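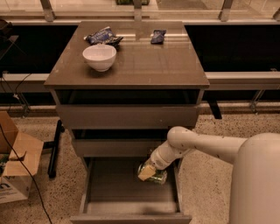

Chapter 7
Long Tasks and Short Memory: Learning from Demonstrations with Several Stages

7.1 Why this chapter starts with a drawer

In the earlier chapters we treated a robot task as one motion with one goal. The arm reached for an object, closed its fingers, and lifted. If the fingers held the object at the end, we wrote a success in the table, and if they did not, we wrote a failure. This is a good way to begin, and much can be learned from it. But the tasks which people want a robot to do at home or in a store room are seldom of this form. They have stages, and each stage leaves the world a little different for the next one.

A drawer cabinet is a very useful object for studying such tasks. It is cheap, it fits in any laboratory, and it has a small number of states which are easy to name. A drawer may be closed, partly open or fully open. An item may be on the top of the cabinet, inside a drawer, or in the hand. With these few words we can already write down tasks that are difficult for a present-day policy, for example: open the lowest drawer, put the can in it, close it.

The student may ask why this should be difficult. Each part alone was solved in Chapter 5 or Chapter 6. The answer is the main subject of this chapter. When parts are joined, the end of one part becomes the start of the next, and the learned policy must work from whatever start it receives. In the demonstrations the drawer was pulled out by a person with good judgment. In the test it is pulled out by the policy itself, and it may stop a few centimeters short. The placing motion was perhaps never shown with such a drawer.

7.2 The Brelis cabinet study

We will follow one study through the whole chapter, so that the reader can see how a method and its result belong together. It was carried out in the Tollwood laboratory and is known by the name of its data set, Brelis. The set contains 576 demonstrations, all collected by teleoperation. In each one, a human operator moved the arm through a task with 2 or more stages at a cabinet of three drawers. The items were ordinary groceries, such as canned drinks, snack bags and small packets, together with a bowl.

The groceries were chosen with some thought. A can is stiff and smooth, and when it lies on its side it can roll. A snack bag is soft, its shape changes with every grasp, and its shiny surface reflects light in a way that confuses the camera. A bowl must be held at the rim or from the side, and it can hide what is behind it. Items which were not needed for the task were often left on the cabinet top, so the policy had to learn what to ignore.

The viewpoint also matters for the reader who wants to repeat the study. The camera was at the head of the robot and looked down over the cabinet. From this position the floor of a drawer becomes visible only when the drawer is pulled out far enough. When it is open by a narrow gap, the camera sees a dark line and little more. The authors did not correct this. They considered it a part of the problem, and we agree with them.

7.3 Two ways to divide a demonstration

Let a demonstration be a sequence of observations and actions. We wish to cut it into stages. Two methods were compared in the Brelis study.

The first method is division by hand. A person watches the recording and marks the moment when one stage ends and the next begins. This gives clean stages with clear names, but it is slow, and two persons will often disagree. Consider the moment when the fingers are over a can inside the drawer. Does the stage "place" end when the can touches the bottom, when the fingers open, or when the hand has left the drawer? Each choice can be defended. What is important is that the same choice is made in all the recordings.

The second method is division by contact. A signal is computed from the finger position and the motor current, and a cut is made where this signal changes quickly. The program used for this, Pagano, needs no person to watch the recordings. Its weakness is soft objects. A snack bag gives way slowly under the fingers, so the signal rises slowly as well, and the cut may come late or not at all.

In both methods the resulting stages are given to the same learner. The learner receives the current view, the name or number of the current stage, and a short history of 17 observations. It gives back the next motion of the arm. It must also say if the stage is finished, and we will see in Section 7.5 that this small extra output is responsible for a large part of the failures.

7.4 What was found

The full results are discussed later, but it is helpful to know the general direction now. For stiff items, division by contact performed as well as division by hand. For bags and packets it performed worse, and the difference grew with the number of stages. This is what we would expect if each late cut makes the next start a little less familiar to the policy.

A second finding was less expected. The policies had more trouble when a drawer above the working drawer had been left slightly open. Such a gap does not block the hand. The authors suggest that the policy had learned to use the dark line of the gap as a sign for "this is the drawer to work on" – a shortcut that served well in training, where most cabinets had only one open drawer. When the line appeared in several places, the sign lost its meaning. New demonstrations with mixed drawer states reduced the problem but did not remove it.

The reader should keep this second finding in mind when designing an experiment. A tidy laboratory produces tidy data, and tidy data can hide such a shortcut for a long time.

7.5 The question of when to stop

We now come to the output which tells that a stage is finished. Let us call it the stop signal. In training, it is zero for all steps of a stage except the last few, where it is one. The learner therefore sees many zeros and few ones, and without correction it prefers to answer zero. The arm then waits over the item with its fingers closed and does not go on to the next stage. Section 7.6 presents three corrections for this, starting with the simplest, a change of weights in the loss.

Print this chapter
E-mail this chapter
14 shares | 2 comments

Related items
Chapter 5: Grasping Stiff Objects
Chapter 6: Doors, Drawers and Other Things with Hinges or Rails
Chapter 8: Recovering After a Failed Stage
Lulutus Workbook: Exercises for Chapter 7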